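Pull Up a Chair

In praise of the kitchen table, the hardest-working piece of furniture in the house

By Vandana Pathak

My first kitchen table had a drawer that would only open if you lifted the whole top with your knee. We kept the birthday candles in it, and the takeaway menus, and for one long winter a tooth that my brother was saving for reasons of his own. I learned to read at that table and I learned to joint a chicken on it. I also cut my own fringe there, with the kitchen scissors, the night before the school photograph.

So I was never going to be neutral on this subject. I love kitchen tables. I love the wobbly ones and the huge ones that had to come in through the window, and I love the little drop-leaf jobs that fold down to the width of a loaf. When I asked readers of this magazine to write to me about theirs, I hoped for a couple of dozen letters. I got 586, and I have read every one of them (mostly at the table, with my dinner getting cold beside me).

What struck me first was how few of you talked about eating. Food came up, of course it did, but mostly you wrote about homework, tax returns, sewing machines, jigsaw puzzles and arguments. One woman had her cat's stitches taken out on hers. A retired bus driver in Rosta has been building the same matchstick cathedral on his since his daughter left for college, and he takes his meals on a tray in the next room so as not to disturb the nave.

The table that came over the hill

Rosta is a good place to start, as it happens, because Rosta used to make them. The Mateos works stood at the bottom of the town, beside the river, and for most of the last century it turned out plain square-legged tables for half the valley. It has been flats for years now. The tables, though, are everywhere. You can't go into a house in Rosta without bumping your hip on one.

Soledad Rivas still has her grandmother's. It seats four in comfort and eight at New Year, and it was carried over the hill from the works on a handcart by two cousins who stopped so often for refreshment that it arrived the following morning. She turned it upside down to show me the number chalked on the underside: 995. Her grandmother always said it was the price. Her uncle always said it was the order number. The two of them kept this up for thirty years and neither would give an inch, and Soledad, who could have settled it with a letter to the town archive, has very wisely left it alone.

She has sanded the top twice. Both times she stopped short at one end, where there is a row of little dents from a hand-cranked mincer. "I put my thumb in them when I'm on the phone," she told me. "I don't know I'm doing it." By the time she'd poured the coffee I was doing it too.

A good surface

Talk to anyone who repairs furniture and you will soon be on to the question of tops. Hüsnü Yurt has a workshop in the old dairy at Clurnon, with the doors open all through the warm months, and he could talk about tops until the cows came back. He likes scrubbed pine best. It's soft and it marks if you so much as look at it, and he thinks that's the whole point of it.

"People bring me a table and ask me to make it new," he said, running his palm along a plank that looked, to me, past saving. "I say, I can make it clean. I can make it flat. You want new, the shop is up the road."

His method for an ordinary pine top could hardly be simpler. Hot water, a stiff brush, a little plain soap, and you always scrub with the grain. Rinse it well, stand it somewhere airy and leave it be. For a greasy patch he uses a paste of bicarbonate of soda, left on for an hour. He has no time for polish in a kitchen, which he says goes sticky and tastes of the church. Oil is fine if you're the sort of person who will remember to do it again, and he looked at me rather hard when he said this.

Painted and laminate tops get a warmer hearing from him than I'd expected. He grew up with a yellow one, edged in metal, and he still misses it. "You could put a hot pan down and nothing. You could spill ink. My mother did the accounts and rolled the pastry and it was the same cloth for wiping up after both." Somebody offered him one just like it last August and he bought it on the spot, without a single idea of where it would go. It's in the workshop now, under the kettle.

Cloths, mats and old newspapers

Then there is the matter of what goes on top of the top, and here the letters became quite heated. Oilcloth has its champions, and so does the bare board. A surprising number of you are loyal to newspaper, laid down thick for shelling peas or cleaning shoes and then rolled up with all the mess inside it. I'd forgotten the pleasure of that! I did a bag of broad beans that way the same evening and ended up reading half an old crossword.

Estíbaliz Herrero teaches an evening class in bookbinding from her own kitchen, and she is firmly for the mat. Hers covers nearly the whole table, and when it goes down the room changes jobs. Supper things away, mat out, glue pots on. At nine o'clock it's rolled up again and stood behind the door, and the bread comes back. She thinks a mat of that size does something to the people as well. They put their elbows on it. They stop worrying about drips. A man who had spent three weeks apologising for his paste brush finally relaxed, she said, and made the nicest spine of the term. 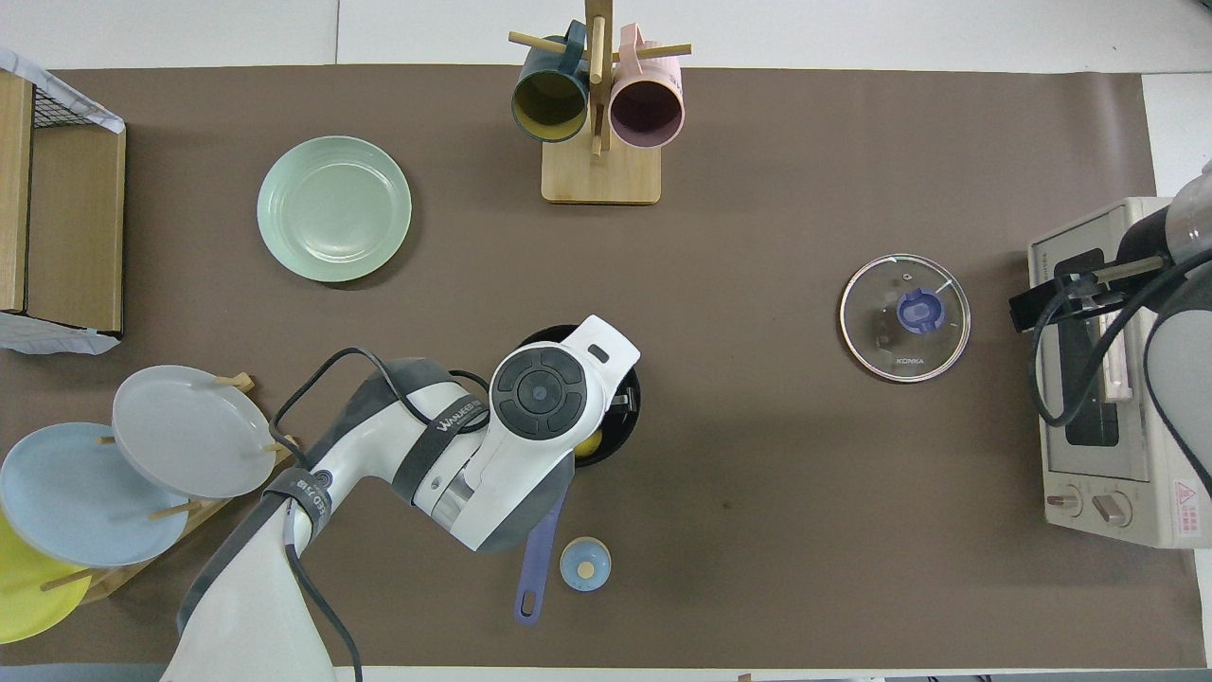 A wide brown mat over most of a white tabletop.

I tried it myself with an offcut from the market and was converted inside a day. My own table has to be a desk until early evening, and sweeping the whole lot to one end had never really worked. Now there's a side with a mat and a side without. Papers live on one, onions on the other, and they have only met once.

Room for one more

The letter I have gone back to most often came from Rosalba Lo Presti, who is 83 and lives by herself in a top-floor flat. When she moved there her sons tried to talk her into a small round table, a sensible one, with two chairs. She refused. She took the long one, and it fills the room so completely that she has to go sideways to reach the cooker.

I wrote back to ask if I might see it, and she sent a time (half past twelve) and the words "come hungry". There were six of us in the end. There was the boy from downstairs, two sisters who had only meant to return a dish, a man who'd come to read the meter and been given a fork, and me, wedged up against the fridge. We had pasta with sardines and then a bowl of oranges, and everyone talked at once, and the dishes were passed over people's heads because there was no other way of getting them to the far end.

Rosalba sat nearest the stove. She told us she bought the table second-hand when she was first married, from a dressmaker who had worked on it all her life, and that for years afterwards she kept finding pins in the joints. She found one only last spring. She has it in an egg cup on the windowsill, and she got up, sideways, to fetch it and show us.

The meter, when I left at four, had still not been read.

Your tables, your stories: a selection of readers' letters begins overleaf. Hüsnü Yurt's notes on scrubbing, filling and fixing a wobble are on the back page.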